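Randi Ljungberg
Thread on the room rules we use for two-armed robots working around furniture. People keep asking for the document. It is long and half of it is about door locks, so I'm posting the parts that get used.

Background: we test household handling in furnished rooms on the ground floor of a building from 1902. Floors slope a little, doorways are narrow, and the heating has its own ideas. None of the rules assume a perfect room.

Who wrote them: Bernadette Lenihan did the first version, Birger Hovland rewrote the stop section, and I keep the file. Corina Zwahlen reads every change and usually makes it shorter.

Rule on people. No one sits on, leans on or reaches over the furniture while the arms are powered. This includes the person running the session. If something needs moving by hand, stop the robot first, then say out loud that it is stopped, then move it.

The saying out loud part felt silly to everybody for a while. Keep it anyway. The person at the screen and the person in the room are often looking at different things.

Rule on the stop button. The room person holds it. In the hand, not on the windowsill, not in a pocket, not hung on the chair. If you need both hands for something, the session stops.

Birger's addition: test the stop at the start of every session, with the arms up and holding a cloth. Testing it on a parked robot tells you the button works. It tells you very little about what the arms do when they lose drive, or where the load goes.

On that last point. Decide for each object what a stop should do to the grip. For towels, blankets and clothes our default is that the grippers stay closed. For anything a person could be holding the other end of, they must be openable by hand. Write the choice on the session sheet before you start.

Rule on speed. 200 mm per second at the wrist is our limit in a furnished room, for new tasks and old ones. We get asked to raise it for demos. The answer is no, and Gudrun Nygård has put that in writing so the rest of us don't have to argue about it.

I should say this is our own house number. It isn't from a standard and I don't want to see it quoted as one. Do your own risk assessment with your own arm, your own reach and your own room.

Rule on soft things. Fabric gets treated as an easy load and we don't agree with that. It weighs next to nothing, but it hides the fingers, it catches, and it changes shape while you are planning the next move.

So for fabric:
Check for drawstrings, loops, long labels and loose threads before the item goes in the room.
No item long enough to reach the robot's feet when held at working height.
If the operator can't tell where a fingertip is, pause and open up the view before closing the grip any further.

Pulling. When two grippers hold the same cloth, the arms can load each other through it. Set the force limit for the pair as well as for each arm. A single-arm limit that is fine alone can still be enough to tear a seam or drag a cushion along.

Rule on cables. Any loop that stands out from an arm goes on the sheet, with its side and position. Then move the arm slowly through its range next to the actual furniture, and watch what the loop does at armrests, table edges and handles. A clear path for the metal doesn't mean a clear path for the cable.

We've had people zip-tie everything tight to get rid of the loops. Please don't do that without asking whoever looks after the arm. A wrist needs slack to turn, and a cable with no slack fails inside the jacket where you can't see it.

Rule on nearby furniture. Anything that can tip or roll gets checked before power goes on. Floor lamps, side tables, plant stands. Push it with one finger at the top. If it rocks, move it, weight it or take it out of the room. Glass goes out every time.

Carpet counts too. Note the type on the sheet. The same base or foot behaves differently on pile, on flat weave and on bare boards, and we repeat the balance check when the floor covering changes.

Rule on the view. Head cameras look down at the hands, so the operator sees the work well and the rest of the room badly. The operator doesn't get to call the room clear. Only the person standing in it does.

Rule on who may run a session. Three sessions as the room person before you touch the controls. We let a visitor from Pruvar skip this once on the strength of their experience elsewhere. It was fine, and we still shouldn't have done it.

Paperwork. One sheet, one side, filled in by hand. Object, floor, loops, grip choice on stop, names. Coteck asked whether we had it as an app. We tried. People ticked every box in the hallway before they had opened the door. With paper on a clipboard they at least fill it in while looking at the sofa.

Near misses go on the back of the same sheet. A snag counts. A cushion that slid counts. Somebody stepping in too early counts. Corina goes through them every month, and three of the rules above came straight off the back of a sheet.

What we don't cover: stairs, kitchens with anything hot, pets, children. If you need rules for those, ours won't help you and I'd be uneasy if you stretched them to fit.

Someone at Proteo asked if they could copy the text. Yes. Change the numbers to your own, take our names off, and put the name of a person who will pick up the phone.

Last one, with the towel work on the sofa. Soft load, a hand on each side of it, armrest close by.

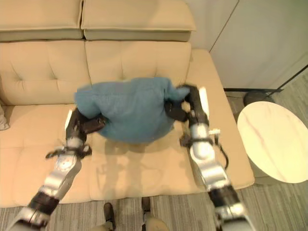 Bergen, February

Look at the right arm near the wrist. The thin black cable hanging in a curve against the armrest is the kind of loop I mean in the cable rule. It goes on the sheet as "right, near wrist, armrest side", and the slow pass gets done along that armrest.

The side table and the thin black pole behind it belong to the one-finger check. Same sheet, next line down.

Questions are fine in the replies. I'll get to them after 4 in the afternoon.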